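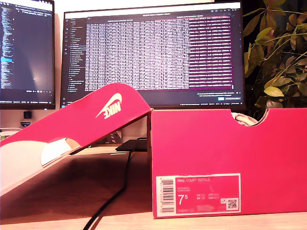
Skript Sportmanagement II - Einheit 6: Spieltagsbetrieb und Stadionbeschallung
Juli, Arbeitsbereich Vereins- und Stadionbetrieb, Standort Durberg
Zuletzt aktualisiert: Dienstag

6.1 Aufgaben der Stadionregie

Die Stadionregie koordiniert Durchsagen, Musik, Videowand und Einlaufzeremonie. Sie untersteht am Spieltag der Veranstaltungsleitung, bei sicherheitsrelevanten Durchsagen dem Sicherheitsbeauftragten. Werbliche Inhalte sind nachrangig.

6.2 Ablaufplan

Der Ablaufplan wird rückwärts vom Anpfiff (A) gerechnet:

A - 70 min: Tonprobe, Test der Notfalldurchsage
A - 20 min: Aufstellung Gastmannschaft, danach Heimmannschaft
A - 5 min: Einlauf, ab hier keine Werbung

Verschiebt sich der Anpfiff, verschieben sich alle Positionen mit. Einzelne Blöcke werden nicht gekürzt, sondern gestrichen.

6.3 Beschallung

Für das Fallbeispiel Stadion Susow (Regionalliga) gilt ein Zielpegel von 88 dB(A) auf den Rängen. Maßgeblich ist die Sprachverständlichkeit, nicht der Maximalpegel. Auf der Gegengeraden treten Laufzeitunterschiede zwischen den Lautsprechergruppen auf - die Verzögerung ist je Gruppe einzustellen und zu protokollieren.

6.4 Übung

Der SV Olvera empfängt Burkar. Erwartet werden 300 Gästefans, der Anpfiff verzögert sich um eine Viertelstunde.

a) Passen Sie den Ablaufplan an.
b) Formulieren Sie die Durchsage zur Verzögerung (höchstens drei Sätze).
c) Legen Sie fest, wer die Durchsage freigibt.

Abgabe bis zur nächsten Sitzung, eine Seite. Einheit 7 behandelt das Ticketing.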